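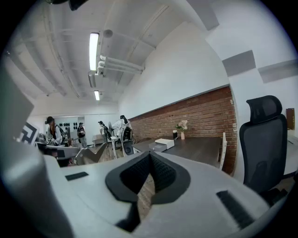
My end of the Nadora, black rubber pads in the jaw and the rest of the shop beyond it.

Reviews > Shop Equipment > Hand Grippers > Nadora Pair Kit

Nadora Pair Kit: what we paid, and what I'd budget now

Posted April 6, 2019

OK so if you're shopping for hand-held grippers to record demos for a robot arm, you've probably noticed that the price on the page has very little to do with the price on your card statement. I've been using the Nadora pair most working days for a while now, and I wanted to write up the money side because every review I read before buying was about specs and I already knew the specs!

We got ours through Clavov, who sell it as a kit: two grippers, marker cubes, cables, one set of spare pads. That came to $2,533 with tax. Shipping was $392 on top, and yes, I went back and read that line twice. It's a heavy box and it comes well packed, but put it in your spreadsheet from day one. I didn't, and I had to go back and ask for more money with the order half filled in, which is not a fun email to write.

The other quote I had was for the Pirzada, sold singly at $661 each. Much cheaper, and if you only need one hand it's probably what you should get. I tried one on loan. The jaw is fine, the trigger is stiff, and the cubes are an extra you have to print and glue yourself (I am bad at gluing things square). For two-handed work I wanted a matched pair that felt the same left and right, so the Nadora won. I still think about the difference when I see the balance, though.

What's it like to use? Pretty nice! The body is wide and feels chunky for the first hour, then you stop noticing. The pads in the jaw are textured rubber and they hold on to slick plastic better than I expected. Small boxes, lids, food containers, all good. Anything thin and flat lying on a table is a pain, and you end up dragging it to the edge to get a finger under it. My wrists get tired before the rest of me does, so I'd plan on short sessions and a second person to swap with if you can afford one. People's hours are a real line in the budget too, and mine had zero in it.
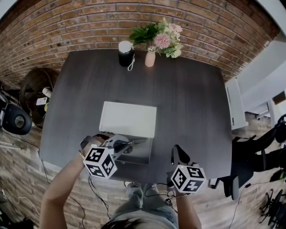 The cables are my biggest complaint. They're long enough to work standing at a table, and exactly long enough to step on. I now set aside a few bucks for clips and floor covers with every station we plan, and I wish the kit came with a handful. While we're at it, plan for a table you can leave set up. We started out clearing the same one every evening and lost a chunk of each morning putting things back.

Software is where I got lucky. We were already paying for Fosow, so importing the recordings cost us nothing extra. If you're starting from scratch, get that quote before you buy any hardware at all. I'd also keep $500 back for the first year. Ours has gone on replacement pads, a second set of cubes after one got dropped, and a decent power strip, and it's almost used up.

Stuff I'd want changed: softer edges where your palm sits, a cable that comes off at the handle, and pads sold in packs of more than one pair. The manual is thin but the setup steps are right, and when I wrote to Clavov about a sticky trigger they sent a spring without arguing.

Would I buy it again? Yep, for two hands I would, with shipping in the budget this time. For one hand, borrow a Pirzada first and see if the trigger bugs you. Four stars from me, and it'd be four and a half if the pads came in bigger packs.

Contact us | Copyright 2019 | Back to top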